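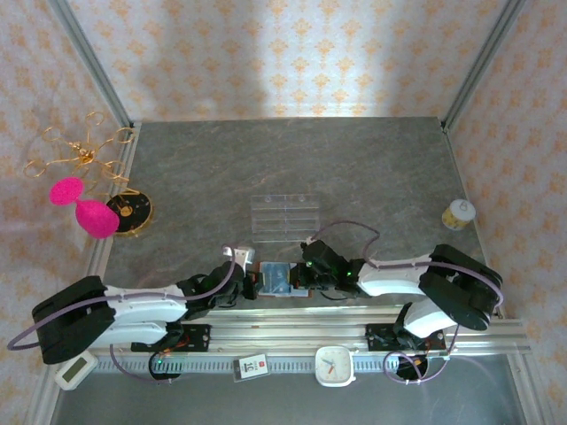

Station 3, both arms on the blue piece.

The acceptance sheet for Station 3 ran to 30 lines, and I had initialled every one of them by four in the afternoon except the last. The last line read: clears a table to the satisfaction of the household.

Detance supplied the arms. Kallio wrote the controller. My employer, Brokbridge, was paid to say whether the pair of them could be put in a flat and left alone. I had a clipboard, a stool and a login.

The table had pink and gold wallpaper on three sides. The client believed a machine should be tested against the sort of wall it would meet. On the table were a gold wire ornament, a pink hourglass shape, a black disc with a gold rim, a clear grooved plate and a small container with a white lid. The task was to put each in its place. Places were defined in a file of 1000 entries, most of which concerned cutlery.

Run 2426 began at ten past four. The left gripper and the right gripper met in the middle, with the small blue piece between them. The procedure for a handover is that the receiver closes, reports force, and the giver opens. Both reported force. Neither opened.

I checked the log. Left had asked right whether it had the piece. Right had answered yes and asked the same thing back. The exchange repeated at the permitted interval. No fault was raised, as no rule had been broken. A slip would have been a fault. A drop would have been a fault. Holding on was scored as stable grasp, full marks.

I rang Kallio. Their support desk asked if the piece was damaged. I said no. They asked if either arm was over temperature. I said no. They closed the ticket as normal operation.

My mother had a table like that, with a wire thing on it that caught every sleeve. She dusted around it for years. I don't remember her ever finishing, or anyone asking her to sign for it.

At five the building lights went to half. The log was still going, yes and yes, in even rows. I could have pressed release on either side. The sheet had a box for operator assistance, and ticking it meant starting again from line one.

I wrote "in progress" beside line 30, moved the stool back against the bench and went to find my coat.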